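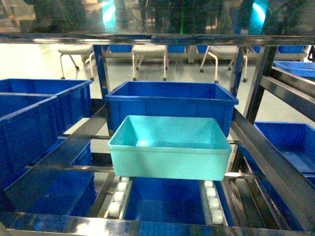 Wilson Espinoza has worked in the parts hall of Lozano in Flimville since before the hall had any robots. Today he leads the team that prepares the small parts for assembly, and he agreed to speak with me at the end of the morning shift. We met beside the racks, where the bins travel on small white rollers set in metal channels. Most of the bins are blue, but a light teal one was resting on the rollers, empty, and Espinoza put his hand on its rim while he talked. "With the teal bins we started," he said. "For the first months the robot was allowed to move only this color. The blue ones stayed with us."

The robot came in December, from a supplier called Culance. Its task is to take empty bins out of the racks and put full ones in. Before that, a person on the team moved up to 524 bins in one shift, and Espinoza remembers very well how this felt in the shoulders. "You did not notice it at ten in the morning. You noticed it at home, when you wanted to take a plate from the cupboard."

I asked him if the people were afraid for their jobs. He thought for some time before he answered. "Yes, and I was also afraid. The management told us that no one would have to leave, but they told it in a meeting of fifteen minutes, and there was no paper. The paper came later, after we asked for it." The agreement covers all 74 employees of the hall. Two colleagues moved to the Melton site by their own wish, and their places were not filled again. Espinoza mentions this twice during our talk.

The work itself has become different. The team now checks parts, prepares orders and helps the robot when it stops. In the beginning it stopped very often. "It could see the bin, but it took it a little crooked, and then it waited for us," Espinoza said. "Now from 1000 bins we help with maybe four or five. But you must still listen for it all the time, and this makes you tired in another way."

More of the work is now done sitting down, on rolling stools. Some older colleagues were glad about it, while others complained that they miss walking and talking between the racks. The team asked for a common break at half past nine, when the robot also pauses, and this was accepted.

What would he change, if he could decide? "The training," he said at once. "We had one day. The technician from Culance was friendly, but he spoke about the screen and we wanted to know about the arm. Give us three days, and let us make the mistakes when he is still in the building."

He will give the next training himself, for the evening shift.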